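Print this page | E-mail this page

What does a structural engineer do?

A structural engineer works out whether a thing will stand up. The thing may be a bridge, a school roof, a crane or a stage for a concert. The engineer does not usually build it. The engineer decides how thick the parts must be, what they are made of and how they are joined.

Loads

Anything that pushes or pulls on a structure is called a load. Engineers sort loads into kinds.

A dead load is the weight of the structure itself. It stays the same all day and all night. The floor you are standing on has a dead load even when the room is empty.

A live load is the weight of things that come and go, such as people, furniture and parked cars. Snow on a roof and wind against a wall also come and go, but they are usually worked out separately.

The footbridge at Tarnstead has a deck that weighs 2,056 kilograms. That is its dead load. When 14 schoolchildren walk across it, their weight is the live load. The beams under the deck have to carry both at once.

Pushing and pulling

When a part is squashed, it is in compression. When it is stretched, it is in tension. A brick is good in compression and poor in tension. A rope is good in tension and useless in compression, as you can check by trying to push something with it.

A beam that bends downwards does both. Its top edge is squashed and its bottom edge is stretched. Concrete cracks easily when stretched, so steel bars are put near the bottom of a concrete beam of this kind. The steel takes the tension.

How a person gets the job

Lenka Krajčí designs roofs for a firm called Kowalchuk. At school she took maths and physics. She then studied civil engineering at university for four years, and after that she worked under an experienced engineer who checked her calculations.

Yoga Sinaga came to the same office by another route. He left school at 16 and became an apprentice technician. He worked four days a week and went to college on the fifth. He now draws the steel joints that Lenka has calculated, and he visits the sites where they are put together.

Both routes are normal. Both need some maths, and both need careful writing. A drawing with one wrong number on it can lead to a beam being cut too short.

A day at work

Most of the day is spent at a desk. Lenka starts at 8.30 a.m. by reading messages from building sites. A builder may have found that a wall is not where the old plans say it is. She then has to work out whether the roof still fits.

Calculations are done on a computer, but she also does a short version by hand. If the two answers are far apart, one of them is wrong and she looks for the mistake. A second engineer, Danica Kubíček, checks the work before it leaves the office.

Try it at a table

You need two piles of books of the same height, a sheet of card and some coins.

1. Stand the piles 20 centimetres apart.
2. Lay the card across the gap.
3. Put coins on the middle, one at a time, until the card sags to the table or slips off. Write down the number.
4. Fold the card into a zigzag, like a fan, and lay it across with the folds running from pile to pile.
5. Add coins again and write down the new number.

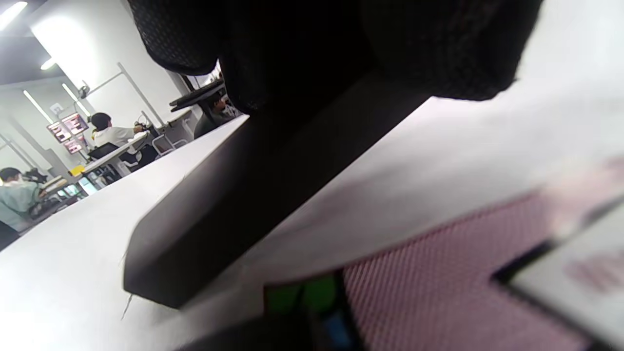

A pale tabletop with a dark, square-edged object and some pink-and-white striped fabric.

The folded card is made of the same material and weighs the same. It is stiffer because more of it is above and below the middle line. Steel roof sheets are folded for this reason.

Words to know

Load: a push or pull on a structure.
Span: the distance between two supports.
Beam: a long part that carries loads across a gap.
Column: an upright part that carries loads down to the ground.

Related items
What does a surveyor measure?
How a tower crane stays up
Apprentice or student? Two ways into engineering
Why bridges have gaps in them

Contact us | Copyright Mirkent Young Engineers | Back to top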